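Savolainen travel guitar – small body, steel strings

Home > Acoustic > Travel and short scale

In stock at the Arkitz shop and online

I've been playing folk songs in the corners of pubs for longer than I like to admit, and I've owned a lot of small guitars in that time. Most of them sounded like a biscuit tin with a cold. So when the first Savolainen turned up here I put it on the hook, tuned it up out of politeness and went off to make tea. Then I came back, played one verse of something slow in D and didn't put it down until closing time (the tea was stone cold by then, of course).

It's a proper little guitar. The top is solid spruce, the back and sides are laminate, and the neck is slim without being one of those skinny things that makes your hand cramp up. You get a short scale, so stretchy chords are easier, and it fits in the overhead locker on most planes – do check with your airline though, they all have their own ideas!

What it sounds like

Warm in the middle, a bit dry on top, and louder than you'd expect. The bass is what you'd expect from a body this size, so if you want that big booming strum behind a choir of forty people you'll be happier with a full-size dreadnought. For fingerpicking, for singing on your own, for a session where you're sat between two fiddles and somebody's melodeon, it holds its own very nicely. I like it best with the capo on the second fret and a light touch.

It does take a few weeks of playing to open up. Mine was quite tight in January and it's a different animal now.

Which version?

We keep three of them on the wall.

The plain one has no electrics and a satin finish. It's the lightest and it's the one I bought.

The one with the pickup has a Grornurus under-saddle system, with volume and tone tucked just inside the soundhole. I've used it through a small PA at our open mic and it was fine – a little bright, so roll the tone back a touch. The battery sits in a pouch inside the body, and you do need small hands or a lot of patience to change it.

The left-handed one is the same as the plain one, strung and braced the other way round, at the same price. I don't see why left-handers should pay extra, so they don't.

What's in the box

The guitar, a padded gig bag with two straps, a truss rod key and a spare set of light strings. There's no strap button at the heel on the plain one. We'll fit one before it leaves the shop if you ask, and I'd say do ask, as tying a bootlace round the headstock gets old very quickly.

Set-up

Every guitar gets 45 minutes on the bench before it goes out. I check the frets, the nut slots and the action, and I set it fairly low, for fingers. If you dig in with a heavy pick tell me in the order notes and I'll leave it higher. Please do tell me, it's so much easier to do it here than to talk you through it over the phone.

Strings and tuning

It comes with Detari phosphor bronze lights. You can go up to mediums if you tune down a whole step, and it sounds lovely and growly that way, but I wouldn't put mediums on at concert pitch and leave them there. DADGAD works a treat. Open C is a bit floppy on the bottom string, at least for me.

Looking after it

Keep it in the bag when you're not playing it, away from radiators and out of the car in hot weather. Loosen the strings a little if it's going in the hold. A dry cloth is all the satin finish wants – no polish, or you'll end up with shiny patches where your arm goes.

Delivery and returns

Delivery is free on orders over £80, which covers all three guitars. You've got the usual time to send it back if you don't get on with it, as long as it's not scratched and the bag comes with it. If you live near enough, come in and try one first. I'm nearly always here, and the chair by the window is the good one.

Prices and stock on this page last checked Tuesday, May 17, 2022.
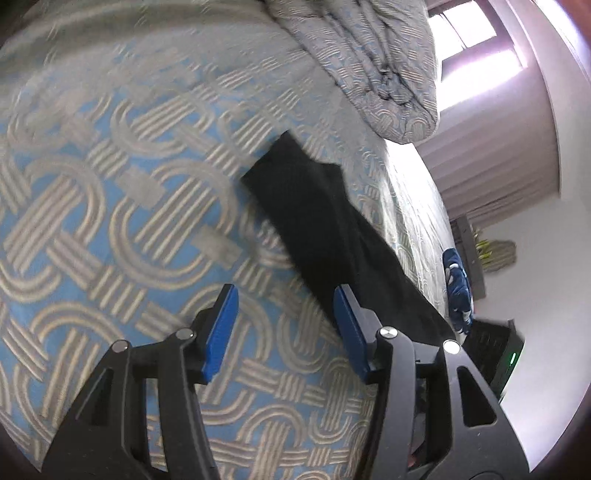
You might also like

Detari phosphor bronze strings, light
Padded strap, cotton, with bootlace tie
Spring capo for narrow necks
Grornurus pickup, supplied loose for home fitting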